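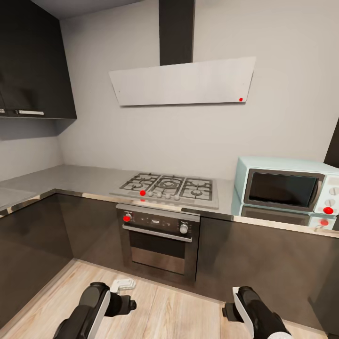
Clorkby is looking for people who cook at home and have opinions about it

Can a machine turn down a burner before the sauce catches, or set a microwave without being told twice? Our honest answer so far is "sometimes, and slowly" – and we'd love your help finding out where the trouble lies.

We need some 20 adults for a study running through December. You don't need any technical background at all. You'll watch short simulated kitchen chores, like turning a stove knob or opening an oven door, and tell us in your own words whether you'd call the job done, half done, or something you'd have to go back and fix yourself. People who have kept house for years tend to notice things we miss, so please don't be shy!

Sessions last two hours, start at 9 a.m. or 5 p.m., and take place at our Lestanel office, with coffee and a decent lunch or supper. We pay for your time and your bus fare.

To sign up, write to the Clorkby study desk with a few lines about yourself and the chore you'd hand over first – mine would be the oven.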